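Gradeo-users list
Subject: Re: wrist camera dropout, does it help on the plate task?
From: Glenys Hapeta
Date: February 19, 2023

Babar Orakzai wrote:
> Hi Glenys, you mentioned in the last call that you were hiding the wrist
> view from the policy for part of training. We tried something like it on
> our drawer task in October and got nothing out of it, maybe even a bit
> worse. Are you blanking single frames or whole stretches? And is the
> plate task still the pumpkin one? I'd like to know before I spend another
> week of GPU time on this. Numbers welcome, even ugly ones.
> Babar

Hi Babar, hi all,

Whole stretches! I think that's the part that matters, and I'm sorry I mumbled through it on the call. Single frames did nothing for us either. If you blank one wrist frame, the policy just leans on the ones before and after it and never has to learn a thing from the head camera.

So yes, it's still the pumpkin task: plate in the middle of the table, striped pumpkins, blue mug standing off to the back, and the left hand has to get a pumpkin onto the plate. We have 400 demonstrations of it now, all teleoperated by Remo and me (Remo's are smoother, mine have more dithering in them, which I've decided to call diversity).
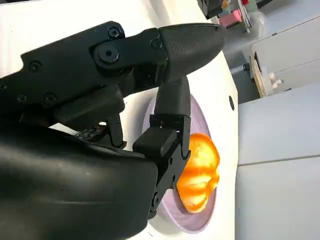
The trouble with our old policy was that it fell in love with the wrist view. Fair enough, you get a great close look at whatever the fingers are up to. But with a hand that size, the fingers hide a lot of the plate right when you'd like to know where its rim is. The old policy would come in nicely, lose sight of the far side of the plate, and then either hover forever or let go too early. We saw both, sometimes in the same run.

What we do now is pick a random start point in each training clip and swap the wrist image for a learned "no image" token from there on, for a stretch of 40 control steps. The head view is never hidden. Edeltraud wanted to hide that one too, to be fair to both cameras, and we did try, and it was a mess. I'd skip it.
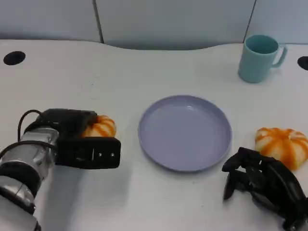 The other change is that the head image gets cropped in training but by a small amount only. I had it set much too strong at first and the mug kept sliding out of the crop, which you'd think wouldn't matter (the task doesn't touch the mug) but the policy seems to use it as a kind of landmark. Move the mug at test time and the old version drifted toward it. I haven't checked this properly with the new one, so please don't quote me.

Okay, ugly numbers. We ran 300 test trials in all, half with the old training and half with stretch dropout, same start positions for both. The old one got the pumpkin resting on the plate in 87 of its trials. The new one did it in 119. Most of the gain comes from starts where the plate was shifted toward the left arm, and when the pumpkin started close to the wrist we saw no real difference at all.

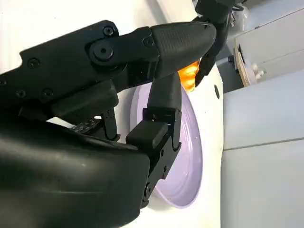
One failure got worse, and I'd rather you heard it from me: grabbing the plate. The fingers come in low, one gets under or over the rim, and then the hand closes on plate and all. The old policy did it now and then, the new one does it more. My guess is that the wrist view is the one that tells you a finger is about to catch the rim, and we've taught the policy to care less about it. Valentin thinks it's a data problem, too few clips where the operator backs off and tries again. He may well be right, he usually is about data. We'll record more of those and see.

On your drawer task, how long are your clips? If they're short, a 40 step stretch could wipe out the whole approach and the grasp with it, and then I'd expect exactly the "maybe a bit worse" you got. Try scaling the stretch to the clip.
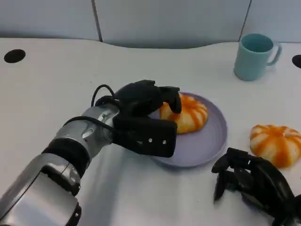
Settings, for anyone who wants to copy them: dropout on every second clip, 2,000 warmup steps with no dropout at all (without the warmup the loss goes flat and stays there), everything else as in the stock Gradeo config. The branch is called stretch-drop. The trial log is in there as well, with a notes column that is mostly me grumbling. Remo is cleaning up the replay script, so if it crashes on load, pull again tomorrow.

Also, does anybody have a scoring rule they like for "on the plate"? Ours is that the hand is open and clear and the pumpkin is fully inside the rim, but Edeltraud and I scored the same batch separately and disagreed on more of them than I'd like.

Cheers,
Glenys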